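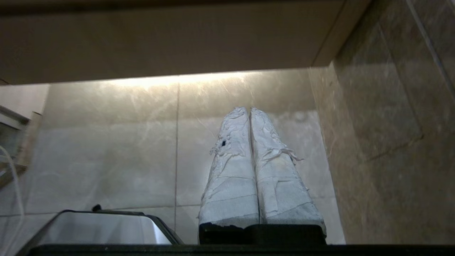

Wrist camera view, kitchen station, fingers closed.

Arnov kitchen data collection
Minutes of the July project meeting

Present: Hendrik Mertens (chair), Arnout Van Wijk (station lead), Ilse (operators), Tomas (training), Renske (labeling), Paul (Van Hecke, by phone for items 3 and 4)
Apologies: Dirk
Start: 9:30 a.m.

1. Minutes of the last meeting

Approved with one correction. Under item 5 the drawer task was listed as finished. It was paused. Renske has changed the file copy.

Open actions from last time: the spare wrist cable has arrived. The operator login sheet is still in two versions and Ilse will merge them. The request to Ustska for a second storage volume has gone out and there is no answer yet.

2. Episodes recorded

Arnout reported 97 episodes recorded at the kitchen station since the last meeting. After review, 6 were thrown out. In 4 of those the wrist stream stopped before the arm was back at its start position. The other two had the wrong task name and could not be matched to a log entry.

Tomas asked if the four short ones could be kept for pretraining. Hendrik said the format rules require a complete episode, and he does not want exceptions that have to be remembered later. They stay out. Arnout will keep the raw files until the end of the quarter in case the rule changes.

Ilse said operators are still choosing the task name from a long list that includes retired tasks. Agreed to hide the retired names.

3. Finger wrapping

Discussion of the condition of the padded fingers. The white wrapping is creased and lifting at some edges, there is a small black spot on the left finger as the wrist camera sees it, and strands are hanging loose from the outside of the right one.

Tomas is concerned about the loose strands. They are in view of the wrist camera, and he would like to avoid a model that depends on how a particular wrapping looks. Renske looked at it the other way and said some change in the look of the fingers is useful as long as it is logged. Both agreed that the present problem is the lack of a log. At the moment there is no way to tell from an episode which wrapping was on.

Paul said Van Hecke can supply molded pads that fit the same fingers. Lead time is four weeks. He could not give a price on the phone. Hendrik asked for a written quote before any decision. Arnout would like to stay with wrapping for this round, as the grip settings were tuned with it and molded pads would mean tuning again.

Decided:
Rewrap both fingers before the next block of recording.
Trim loose ends at the start of each shift.
Add a wrapping number to the episode header. The number goes up by one each time either finger is rewrapped.
Record a short closed-finger clip after each rewrap and store it with the number.

Paul asked if the black spot had any effect on grip. Arnout has not tested for this. He will look at the finger when the old wrapping comes off and report back.

4. Lighting and background

The station is being recorded with the light under the cabinet on and the rest fairly dim. Tomas showed that the strip of wall right under the cabinet comes out much brighter than the work area, and the lower corners go dark. The wall tiles are glossy and also throw light back. He tried a fixed exposure on a few test clips and found the lower part too dark to label with confidence. Automatic exposure is better there but shifts during large arm moves.

Paul suggested a matte film on the tiles. This was not supported. Hendrik said the point of this station is that it looks like a kitchen people use, and polished wall tile is common enough that the model should see it. Arnout added that the film would have to be cut around the outlets.

Agreed to record the next block under two light settings: cabinet light alone, and cabinet light with the room light on. The setting is to be written in the header beside the wrapping number. Exposure stays on automatic until Tomas has compared the two.

Paul left the call at this point.

5. Target for the next block

Tomas asked for 40 episodes for each light setting. Ilse thought this was possible with the current operators if the arm is not taken for other work. Hendrik confirmed that the station is booked for data collection only until the block is done.

Start positions: Renske noted that many of the reviewed episodes begin with the fingers closed and pointing at the wall from nearly the same place. She asked for more spread. Arnout will make a list of start poses and have the software pick one before each episode. Ilse asked that the operator be able to reject a pose that puts the wrist too close to an object on the counter. Agreed, with the rejection logged.

Failed grasps: there was some disagreement over whether to keep an episode in which the operator misses and tries again. Tomas wants them, saying the current set has very few recoveries in it. Renske is willing to keep them if the operator presses the retry button at the moment of the miss. Without that mark she has to find it by watching the whole clip. Agreed to keep marked retries. Unmarked ones go to the review queue.

6. Labeling

Renske is behind by one block. The import to Etura fails when an operator's note contains a line break, and she has been fixing these by hand. Tomas will strip line breaks at export.

The label "contact" is being used in two ways, for the first touch and for the moment the object is held. From now on it means first touch only. "Held" is a separate label. Renske will relabel the older episodes as time allows, starting with the ones in the test split.

7. Other business

Cables: Ilse asked for a check of cable routing around the counter before each shift. To be added to the start sheet.

Tomas is away for part of next month. Questions on export go to Renske during that time.

Actions

Arnout: rewrap fingers, check the spot on the left finger, closed-finger clip, start pose list
Tomas: header fields for wrapping number and light setting, strip line breaks, exposure comparison
Ilse: merge login sheets, hide retired task names, update start sheet with trimming and cable check
Renske: label guide update, relabel test split
Paul: written quote for molded pads
Hendrik: chase Ustska on storage

Meeting closed 10:50 a.m. Next meeting when the first light setting is complete, Arnout to propose a time.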